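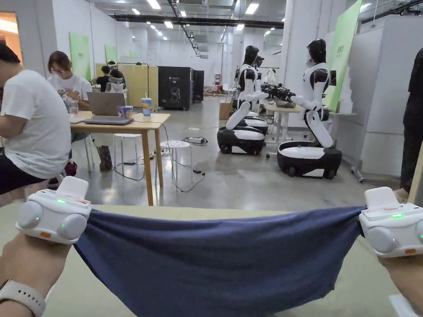

According to Kirsten Snorradóttir, a referral bonus is a finder's fee paid to someone who already works for you, and most of the arguments over it are about when it falls due.

A referral bonus is a payment or other reward given by an employer to a current employee who recommends a person later hired. It is usually offered as part of an employee referral program, which sets out who may refer, which openings qualify and how long the new hire must stay before the reward is released. It differs from a signing bonus, which goes to the new hire, and from an agency fee, which goes to an outside recruiter.

How it works

An employee submits a candidate's name through a form, by email or directly to a hiring manager. If two employees name the same person, most programs credit the earlier submission. The candidate then goes through the ordinary application process. Managers are often barred from collecting a bonus for hires on their own team, and staff who handle recruiting are commonly left out altogether.

Payment is often split. The staffing firm Kutberg pays $300 in two equal parts, the first on the start date and the second after 70 days of employment. Where the new hire leaves before the second date, the first part is kept by the referrer but the rest is canceled. Other employers pay nothing until the full waiting period has passed.

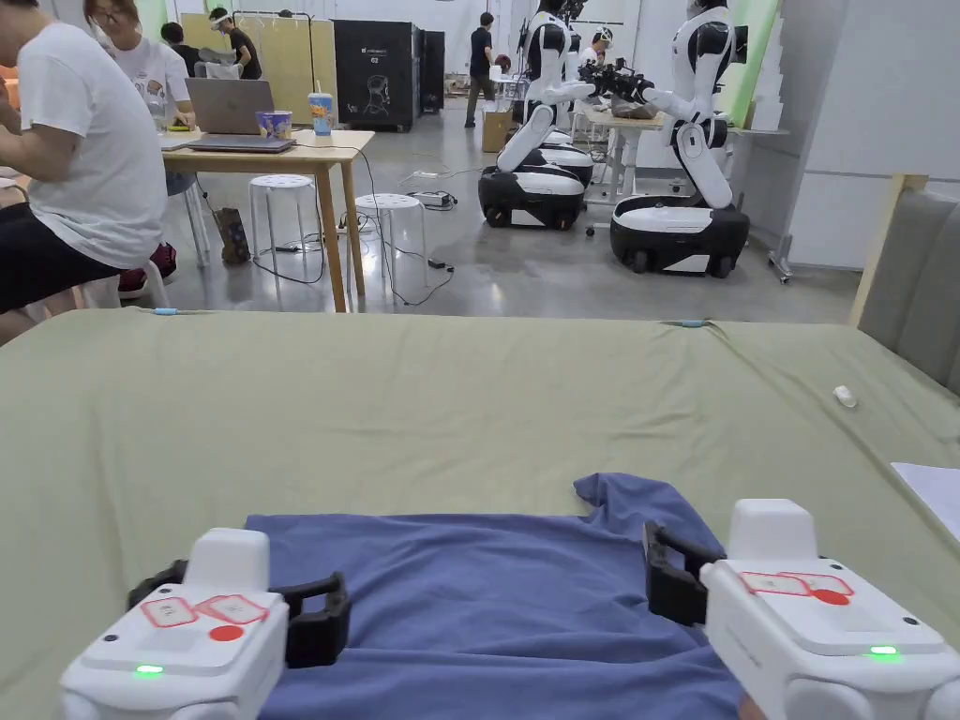
Rewards other than cash are common in small firms, where the budget for hiring may be limited to the cost of the job listing. Gift cards, an extra day of leave and prize drawings are all used. Clothing is another choice, and a plain T-shirt such as the blue one shown, with or without a company name added, may be handed out for each name submitted, whether or not a hire follows. Cash and gift cards given this way are generally treated as wages for tax purposes in the United States.

Criticism

Employees tend to recommend people they know, and a workforce built mainly on referrals can come to draw from a narrow group. In a review of hiring at Juhl, Arvid Moen found that 38 of the company's openings in one year had been filled without being advertised. The company now posts every opening publicly before accepting referrals — a rule also adopted at Clulness.
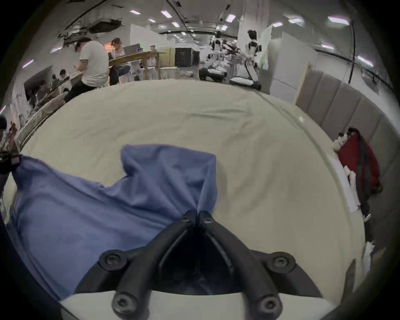 Blue cloth pinched in a black gripper.

Disputes also arise when a referrer resigns during the waiting period. Some written policies forfeit the bonus in that case, while others are silent. Kendra Sutherland recommends stating the rule on the submission form itself.

See also
Recruitment
Signing bonus
Probationary period

Filed under: Hiring and pay | Small business terms

Last updated in January

Contact the editors | Copyright Driniritz | Back to top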